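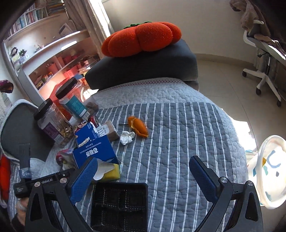
2 min read

Apr 22, 2019

Ustik hand grip, blue pads vs the old smooth ones from the Mandley kit. Same bed clutter task for both. Notes before I forget.

Pads first. The textured blue ones hold soft stuff much better. Tissue came up nearly every time, smooth pads kept pushing it along the quilt. Orange peel is still the worst item -- it curls away when only one finger touches. Come in slower, both pads level, then close.

Biscuit box OK if taken across the narrow side. From the open end it folds and we lose it. Jars: did not try to lift the full ones, only nudged. Smooth lids slip on both pad sets. Want to try a wider opening, Eltthorpe arms have 2 more cm of travel but they are heavy and my wrist was done after one session with them.

Black tray as drop target works. Compartments are a bit small for the peel. Soft bedspread means the tray shifts when you bump it, so put somthing under it next time.

Camera: tried exposure at 600 and 900. 900 washes out the white stripes, 600 is fine. Leave it at 600. Fingertips stay in view all the way through the close, good. On the Wijesinghe mount we lost them at full open.

Pivot screw on the right arm worked loose after 5 runs. Tightened, no threadlocker in the drawer. Order some.

To do:
- rerun smooth pads with the peel, I rushed those
- check left/right arm play agian once the screw is glued
- same items on a hard table
- ask Ustik if pads come in a softer grade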